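Artificial flower arrangement

An artificial flower arrangement is a display of imitation blossoms and leaves, gathered in a vase and kept on a table, shelf or windowsill the way fresh flowers would be. Households have grown fond of them over the years, and it isn't hard to see why — they ask for very little, and they're cheerful company all through a gray January.

Most arrangements begin with the greenery, which gives the bouquet its width, and the larger blooms go in after that. Roses are the old favorite. In the town of Cimmont, where the craft has a loyal following, makers like to finish with a few thin sprigs standing well above the rest, a habit known locally as the Lisel style.
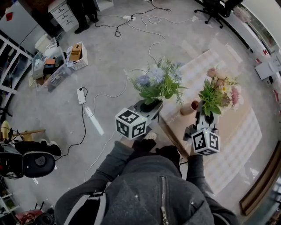

2 min read

Color does much of the work. Pale blue-lavender flowers over green leaves make a quiet, cool bouquet, while pink, peach and cream roses with small yellow blossoms feel a good deal sunnier, and the two kinds get along nicely on one table. A black vase suits the paler flowers especially well.

Care is simple. Dust the petals every 30 days or so with a soft dry brush, and wipe the vase while you're at it. The Wendus handbook also suggests turning the vase now and then, so that one side doesn't fade before the other.

See also: Dried flowers; Table linens; Chacko vase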